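Can a robot put away my groceries yet?
October 22, 2025

My sister asked me this in May, standing in my kitchen with her coat still on and three bags on the counter. I said no. She asked why not, and I didn't have a good answer, so I have been reading and asking people ever since.

The short version is that machines have gotten good at picking up one thing, if somebody has picked the thing and cleared the space for it. Putting away groceries is 40 things, and they are all different. A can of beans doesn't care how hard you squeeze it. Bread does. So does anything in thin packaging, and these days that is half of what I buy.
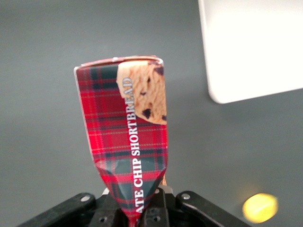

Squeezing is the hard part

A black gripper closed on the bottom end of a pack of chocolate chip shortbread, and the tartan lines all pull in toward the jaws where it has been pinched. The pack is being held, and it's upright, so by one measure that counts. I would still pick a different one off the shelf if I saw it in the store.

Orysia Levchenko, who I used to work with at Urberg, spent four years on the packing line at Hostthorpe before she moved over to maintenance. She told me the machines there handle cartons all day with no trouble because every carton is the same size and comes down the belt the same way up. When the line switched to a softer pack, they had to slow it down and change the grips. It took 2 tries to get it right. A person on the same job would have changed how they held it by the second pack and never thought about it.

My hands do this without me. I can tell a full milk jug from a nearly empty one before it leaves the shelf, and I hold it differently. A lot of grippers only know open and closed, or they know how far they have closed but not what that is doing to the thing in between.

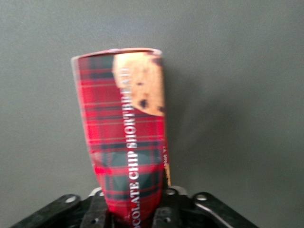 Then there is where to put it. In my kitchen the cookies go on the second shelf unless my nephew is visiting, when they go behind the rice. You could teach a machine that. You would have to teach it again at my sister's place in Pindbridge, where the cabinets open the other way and nothing has a fixed spot.

For shop floors I think the answer is closer to yes. Same boxes, same shelf heights, someone nearby to fix a jam. For a house I would say unloading a dishwasher will come before groceries, and folding towels before either one. Fitted sheets I leave out of it.

I told my sister all this on the phone last week. She said she would settle for one that carries the bags up from the car. I have two flights of stairs, so that is another post.

Next time I want to write about the Sayegh floor scrubber at the library, which I have now followed up and down the aisles twice.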